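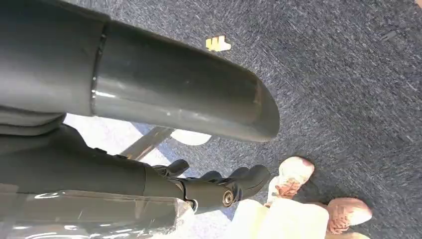 Home | About us | Our rooms | Visit | Contact

About Grengate

By Ognjen Mujić
Oct 15, 2023
2 min read

Welcome, and thank you for wanting to know a little more about us! Grengate began with one long table in the Chowdary building, and it took us far longer than we care to admit to settle in properly - we had a great many opinions about shelves and very few shelves. These days we help small shops lay out their counters and displays, and we still like to try everything in our own rooms first.

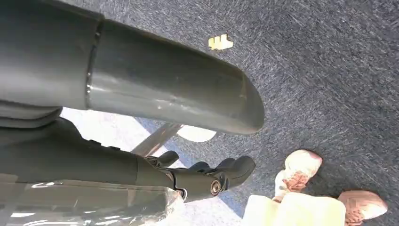 Our rooms

We chose carpet underfoot, as we spend so much of the day kneeling on it, sorting and unwrapping and putting things back where they belong. The lease covers 2 rooms, and the one at the front was last rearranged in December, after a very long discussion and a good deal of cake.

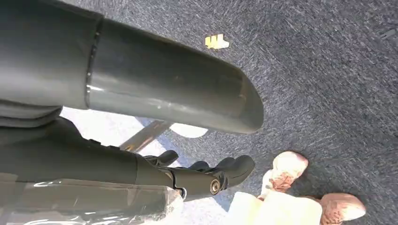

Can I come in and look before I order anything?
Please do. Ring the bell at the Chowdary entrance and one of us will come down, put the kettle on and talk through whatever you have in mind, however small the shop.

We are proudest of our counter work. The Cloltinard range came out of years of listening to shopkeepers who wanted somewhere sensible for all their bits and pieces, and Zavivau, our smaller line, followed because people kept asking for it.

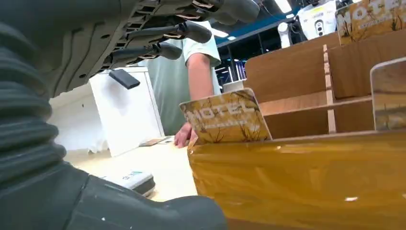
At the counter, with the wooden display organiser and its mustard-yellow front.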